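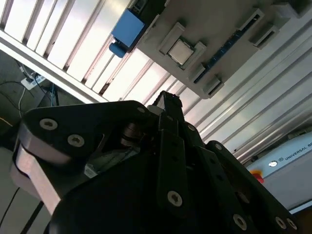

**采示教数据,一天录多少条合适?**

两百条封顶。再多人就飘了,后半段的条目回头看多半要删,白录。

下面是攒下来的零碎,想到哪写到哪,顺序没讲究。二月份开始记的,有几条后来改过。用的是Vemwood这套采集台,别的台子自己换算。

## 开工前

- 先擦镜头。腕部那颗小相机最容易糊,指印、助焊剂的油气都往上粘。无绒布,干擦,擦不掉再蘸一点异丙醇。别用袖子。
- 曝光锁死,白平衡也锁死。自动的话,手爪一靠近托盘画面就忽明忽暗,模型学到的是亮度。
- 顶灯全开或者全关,别开一半。要换灯光就整批换,在批次名里写清楚。
- 手爪螺丝拿内六角挨个过一遍。手感紧就行,别较劲,拧花过一颗,取出来花了一下午。
- 线缆理一理,至少腕部那段要理。机械臂转到底的时候线不能绷。地上的可以以后再说(说了很久了)。
- 急停按一次,复位,再开始。每天都按,换人也按。
- 热机五分钟,空跑。冷的时候关节发涩,头几条轨迹和后面对不上。

## 托盘和芯片

托盘固定好以后,角度用铅笔在支架上划一道。挪动过就重新标定,别相信"看着差不多"。

芯片用报废的。好的别拿来练手,掉地上一次就心疼一次。顶盖是金属的,反光厉害,正对灯带的时候相机里一片白,把托盘稍微偏一点角度就好很多。偏完记得重新划线。

拿放芯片戴指套,捏边。触点那面别碰。防静电腕带照戴,报废件也戴,习惯养成了换好件的时候才不会忘。

卡座里有碎屑的话夹取会偏。软毛刷扫,气吹也行,嘴吹不行,有口水。

Janelle Umali教的一招:起始位姿别每次都回同一个点。录五条换一个起点,偏左一点,偏高一点,手腕多转几度。起点全一样,模型到现场稍微歪一点就不会了。这条最管用,要是只记一条就记这条。

## 录的时候

- 慢。比你觉得舒服的速度再慢一点。
- 但别停。中间犹豫两秒,模型也跟着学犹豫。真要想,先把这条废掉,想好了重来。
- 接近、夹、提、移、放,五段,每段之间手上别抖。
- 夹之前对一下正,宁可多对一次。
- 夹歪了,救回来的,留着!单独打标签"纠正"。这种条目很值钱,以前全删了,后悔。
- 夹歪了没救回来的也留,标"失败",不要混进成功里。混过一次,查了大半天才查出来是标签的事。
- 旁边别站人。手伸进画面的那条直接废。
- 不要边录边聊天,聊着聊着忘了按结束键,一条录成一长串,切都不好切。
- 主手操作的时候胳膊肘要有地方搁。没有扶手就垫本厚书。悬着录,很快就开始晃。
- 手心出汗,桌边放条毛巾。小事,有用。

Abdelilah Shawky习惯录完一条马上回放看一眼再录下一条。慢是慢,他的废条最少。没那个耐心的话,隔一阵子抽一条看,总比收工才发现相机掉线强。

## 命名

批次名_操作人_任务_序号,全小写,下划线,不要空格。不要"最终版",不要"最终版2"。

灯光、托盘角度、手指垫片新旧,写进同目录的说明文本里。一行就够。当时觉得肯定记得住,过个周末全忘光。周一早上对着一堆文件夹发呆的滋味不好受。

## 存盘

录完先校验再拷。帧数和关节数据的条数对一下,对不上的挑出来放"待查",别急着删。

时间戳要看。相机和手臂的时钟差一点点,短动作看不出来,插芯片这种活就差很多。Nistor的同步脚本能跑,跑之前先关预览窗口,不然丢帧。

两份备份,一份在Brulatine的柜子里,一份离线硬盘。硬盘拔之前点弹出,说过很多遍了。

标注用Lurkodach,快捷键自己改一下,默认的"下一条"跟"删除"挨的太近,手滑过。改完导出一份配置,重装的时候省事。

## 手指垫片

用久了发亮就该换。亮=滑。拿酒精擦能多撑一阵,大约撑一个礼拜,然后还是得换。

换完垫片夹持力重新调,从小往大加,能提起来不掉就停。力大了会在卡座边上蹭出印子。

新旧垫片的数据都要有一些,只是别忘了写在说明里(又是说明,对,很重要)。

左右一起换,别只换一边。一边新一边旧,夹起来会往一侧歪,看回放还以为是操作人的毛病。

## 收工

- 手爪张开停放,别夹着东西过夜。
- 臂回收纳位,下使能,再断电。顺序别反。
- 芯片收回防静电盒,盒盖扣好。
- 镜头盖盖上。第二天记得摘,真的有人盖着录过一上午,黑的。
- 擦台面,螺丝刀归位。内六角那套少一把就当天找,隔天肯定找不着。
- 本子上记一笔:录了哪批,哪里不对劲,下一个人注意什么。字写清处点。

## 常见毛病,随手记

画面抖:先看相机支架螺丝,再怀疑别的。

夹取总偏一边:托盘被碰过。看铅笔线。

轨迹有台阶:网线松了,或者有人在同一个交换机上拷大文件。吼一声。

训出来的策略在上方悬着不往下走:多半是示教里悬停太久。把犹豫的那些条挑出去再训一遍。还不行就补录接近那一段,从不同高度往下走,每个高度都来几条。

提起来就掉:垫片,见上。

放进去没到底:示教的时候松爪太早。到位后轻轻往下压一下,确认了再松。这个动作要每条都做,有的做有的不做,模型就乱了。

还有一条关于校准板的,下次补。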